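Search jobs, teams, locations
Search

3 min read

Teleoperation data collectors, Tadum hand project, Cletham site

Van Dijk is hiring operators to record demonstrations for the Tadum hand project. The work is done at our Cletham site, in person. We have day and evening openings, and both pay the same rate.

An operator wears a tracked glove and drives a robot hand through short tasks: picking up a part, turning it over, placing it in a bin, closing a lid. Each attempt is saved as one episode. The episodes are used to train a grasping policy, and the training team at Tilport decides each week which tasks they want more of. So far we have 966 accepted episodes. The target for this round is 3000, and we want to reach it by the end of June.

You will record in blocks of 15 minutes with a break between blocks. After each block you go back through your own episodes and mark them keep, redo or unsure. A dropped part is still useful if it is labeled as a drop. An episode with the wrong label is worse than a missing one, and we would like you to work at a pace where you can get the labels right.

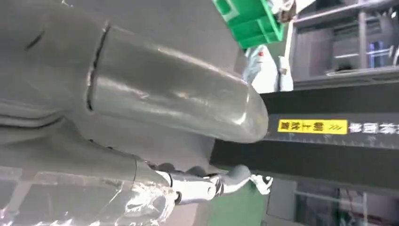 Most of the training time goes into learning to work from the wrist view. Operators have a direct line of sight to the station for the first few days and then move to the screen alone. The hand takes up a lot of the picture, and the camera turns with the wrist, so a level beam can run across your screen on a slant with the shelving tilted along with it. You learn to steer by the fingertips and leave the background alone. Some people pick this up in an afternoon and some need a week. If it gives you a headache or makes you queasy, tell us and we will move you to labeling.

What we ask for:

- Steady hands and normal or corrected vision
- Able to sit or stand at a station for most of a shift
- Comfortable reading instructions in English and writing short notes
- Available at least three shifts a week

No degree is needed. Experience with game controllers, sewing, model building, dental work or machine operation helps, but we will train you either way.

Operators do not repair the hand. If a finger sticks or a joint sounds wrong, stop the episode, press the hold button and call the technician on shift. You are paid for the time the station is down.

We record glove position, hand position and the wrist video. We do not record your voice or face.

To apply, send a short note to Roos Stevens at the Cletham office with the shifts you can work. A resume is optional. Applicants are invited to a paid trial session, which ends with a talk with Wouter Meijer, who runs the stations. Trial sessions are held on Friday, starting at 9 a.m.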